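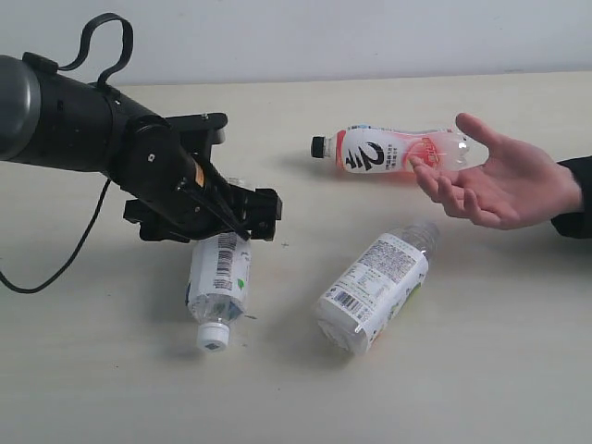
Bottles, labels and lids: your questions

Do you rinse everything first?
I do, with whatever's left in the washing-up bowl. A quick swill is plenty.

Should the labels come off?
I leave mine on. Our collection at Cillside takes them either way, but yours might be fussier, so do check.

Lids on or off?
On! Squash the bottle, then screw the lid back. I used to keep lids in a jar and ended up with 189 of them.

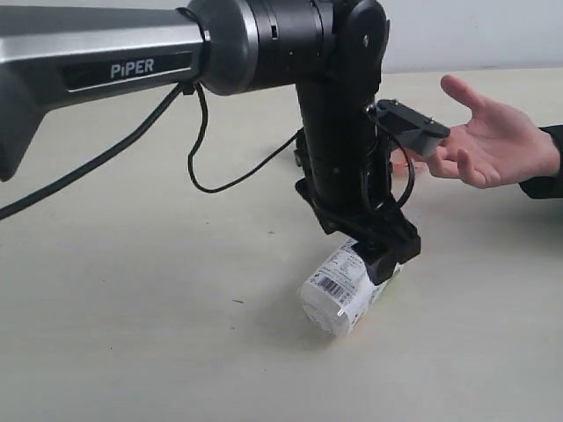

Marisol Betancur

Can I refill a bottle like these?
Once or twice for a day out, yes, but I wouldn't keep one going for weeks. They're awkward to scrub inside — I've tried every brush in the house.

How do you store them until collection day?
Lying down in a shallow crate under the sink. Mine holds 9 big ones if I'm careful, and they don't topple over every time I open the door.

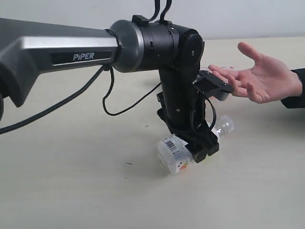 Clear water bottle, on its side.

Does colour matter?
Where I live clear and tinted go in together. My friend Lucero had to sort hers into 2 bags until March, so it really does depend on your council.

What if there's still juice in the bottom?
Tip it down the sink and give the bottle an extra rinse — sticky ones bring ants in, and I had a whole summer of that.

Page last updated June 2025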